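Clukstead Pantry Box – Frequently Asked Questions
Last updated Sep 29, 2024

What is the Pantry Box?
It is a box of shelf-stable snacks and staples that we pack in Noststead and send out once a month. You pick the size, tell us what you don't eat, and we fill the rest from what we have on the shelves that month.

What sizes are there?
The Small holds nine items and the Large holds up to 41. Item counts in the Large vary because a bag of rice takes the room of several smaller packs. We go by how full the box is.

Can I choose exactly what goes in?
No. You can mark five items as favorites and we will include them when we have them. You can also block any item or any ingredient. Blocks are always followed. Favorites depend on stock.

How do I change my favorites?
Sign in, open My Box, and choose Edit Favorites. Changes made after your box has been packed apply to the next one. If you joined by mail or phone and never set up an account, write to Erlinda Enriquez at the order desk and she will change the list for you.

Do you list ingredients and allergens?
Every item page has the ingredient list copied from the package. Makers do change their recipes, so please read the package itself before you eat anything. If you have a serious allergy, don't rely on our page alone.

We pack everything in one room. Most items are sealed by the maker and we don't open them. The exceptions are the dried beans and the oats, which we bag ourselves at the Malabanan Street building. Nuts are also bagged in that building.

Are the chips in bags or cans?
Both. Bags go in the Large only, on top, where nothing can press on them. Cans can go in either size. They stand upright along the side of the box and we put soft packs between them.

My chips came broken. Will you replace them?
A few broken chips at the bottom are normal for any can or bag. If most of them are in pieces, tell us within 100 days of delivery and we will put a credit on your account. You don't need to send the chips back. A photo of the inside of the can or bag helps.

A dented can of chips is fine to eat from as long as the inner seal is whole. If the seal is torn or lifted when you take off the lid, throw it out and ask for a credit.

Which flavor is in the green can?
Members ask this one a lot, mostly when they are filling in their blocks. Several makers use green for more than one flavor, so go by the picture and the name on the label and leave the color out of it. The cucumber chips have a slice of cucumber printed with the chip.

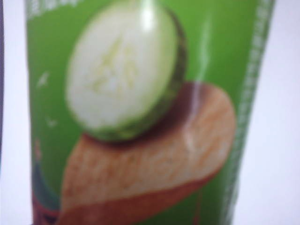 Cucumber chips, bright green label.

If you want them blocked, type "cucumber" in the ingredient box. Blocking "green" does nothing.

How should I store an open can?
Put the lid back on and keep it in a cupboard away from the stove. The chips taste best in the first few days – after that they go soft, faster in humid weather. Don't put them in the refrigerator.

Can I recycle the packaging?
The outer box and the paper filler go in with cardboard. Snack cans are often made of more than one material, and some towns won't take them. Check with your local service.

Can I skip a month?
Yes. Choose Skip in My Box before packing starts. You can skip as many months as you like. The November box is larger than usual and is packed early, so the skip date for that month is earlier too. It is shown at the top of your account page.

Who do I contact about a late delivery?
Boxes are carried by Urker. Check the tracking link in your shipping email first. If it hasn't moved in five days, contact Hòa Đồng in deliveries through the Help form and include your order number.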